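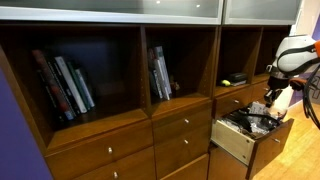 Week 9 - grasping from clutter by demonstration. Last week was single objects on a bare table, which everybody's policy can more or less do by now. Today the hard version, the Bremis drawer task. Look at what the gripper is hovering over: black cables and crinkly plastic bags heaped up to the rim, pale drawer side on one edge, not much space to come in at an angle. No clean object boundary anywhere. A segmentation mask on clear plastic is mostly a mask of whatever is behind it, so the Rimton pipeline from the reading (segment, fit a pose, plan) falls over at step one.

So - what do we do instead. Learn the motion directly from teleoperated demos. Input is camera images plus joint positions, output is a short chunk of future actions. Policy predicts the chunk, robot runs part of it, predicts again. Remember the notation: k is the chunk length, m is how many steps get executed before replanning, m is never bigger than k.

Why chunks? Single step prediction drifts. Operator pauses over the drawer while deciding where to pinch, the policy learns the pause, and then it sits there forever. Seen this in the lab, you will too.

Things to get straight before the homework:

Demos. 35 per drawer for the baseline. Don't throw out the ones with a failed first pinch if the operator recovers, those are worth more then the clean ones. Do throw out any where the operator bumps the cabinet.

Depth. Clear bags give holes or garbage in the depth image. Baseline is color only. If you want to use depth, mask the holes and say how in the writeup.

Gripper state. Commanded width and measured width are 2 different channels, log both. On a thin packet the measured width is nearly zero wether you have it or not, so width alone is no good as a success signal. Use the wrist view after the lift. A packet hanging from the fingers clear of the drawer, like the blue-tinted one below, is the kind of state your success check has to recognize.

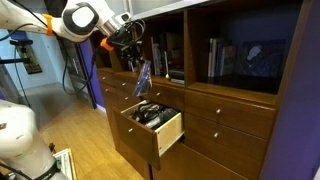

Scoring and homework

Score every trial in 4 stages - reach, pinch, lift, clear. Report each one separately. A single success number hides where it breaks, and with cables underneath the break is usually between lift and clear (snagging).

Reshuffle the drawer between trials. Same layout every time = you are testing memory.

Run m = k first, then m = half of k, all else fixed. Plot the stage scores side by side. One paragraph on which stage moved and your guess why. Negative results are fine, just show the failed trials.

Reading: Stevens notes, the section on compounding error. Skip the proof. Gilton data format sheet is on the course page - timestamps in seconds, not ms, old version had it wrong.

Next time: closing the drawer afterward, and what to do when a cable is hanging over the front.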